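**Ticket 852 – ring clock and live scoring feed out of sync on fight nights**

Status: open, waiting on vendor
Opened by: Efa Wynne
Setup: scoring PC at ringside, Zurnetti round clock, Prarodia scorecard software, overhead screen

Hi all, me again. I'm logging this one properly this time because last month I just yelled across the gym about it and then we all forgot.

So the short version is that the round clock on the overhead screen runs behind the actual Zurnetti box on the timekeeper's table. It starts out fine. First bout, first round, spot on. By the main event it's a good 2 seconds late, and that sounds like nothing until you've got a guy on one knee and over 300 people counting along with a screen that disagrees with the ref. We had exactly that in the Lewis bout. The bell went, the screen said there was still time left, and his corner came at me like I'd rung it early on purpose. I hadn't! The bell comes off the box and the box was right.

What I've tried so far:

- Restarted Prarodia between bouts. Fixes it for a round or so, then it creeps back.
- Swapped the long cable to the overhead screen for the spare one. No change.
- Turned off the sponsor slides. This helped a bit, I think, but I was also working the bell so don't quote me.
- Set the screen refresh to 700 ms like the Prarodia manual suggests. Worse, if anything. The numbers jumped two at a time, so I put it back.

I also had the round length set wrong for the amateur bouts at first (three minutes when it should have been two), but that was me and I fixed it before the doors opened, so please ignore the angry text about it.

The other thing, and I don't know if it's the same problem, is the judges' tablets. Two of them send their scores right away. The blue corner side one sits there with the little spinning wheel until well into the rest period, then sends everything in one go. On the close fight before the break the announcer was standing in the ring with the mic, holding two cards out of three, smiling at people. We got the third one eventually and it was a split decision, so of course half the crowd figured we'd made it up back there.

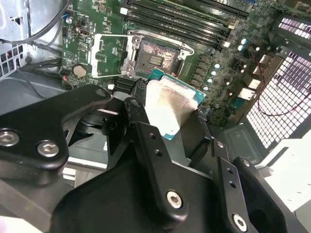
**Flostetti Hall, October**

Second go at it, same hall, smaller card. I got in at 3 p.m. so there'd be time to mess with things before weigh-in checks and glove handouts, and I'm glad I did.

I ran the clock for twelve straight rounds with no fights going, just me and the box and a sandwich. The screen stayed right with it the whole time. Then I switched on the judges' tablets and ran it again, and the lag was back by round five. So it looks like the scoring side is dragging the clock down – my guess is Prarodia stops to save every time a card comes in, and the clock has to wait its turn. I moved the slow tablet to the other side of the ring and it sent scores just fine from there. The one I put in its old spot went slow. That one's down to the seat, then, and I've asked if we can move that judge's table down toward the neutral corner. The commission inspector said yes as long as the sight line is good, and she wants to see it before the next show.

For the night itself I did what I should have done the first time and took the clock off the overhead screen completely. We just ran names, round number and corner colors. A few people griped that they couldn't see the time, but the fighters' corners can all see the Zurnetti box from where they stand and I had no arguments at the bell all night. The ten-second clapper was fine too.

Still need:

- an answer from Prarodia on whether saving can wait until the round ends
- a way to feed the screen straight from the box, skipping the scoring PC (there's a port on the back of the Zurnetti and I've got no idea what it takes)
- a new stand for the timekeeper's table light, nothing to do with this, it just keeps falling on me

I sent the saved log to Prarodia with both runs in it. If they call while I'm at work, get them to leave a number and don't let them close the ticket – they closed the last one on me after I missed one call.

Efa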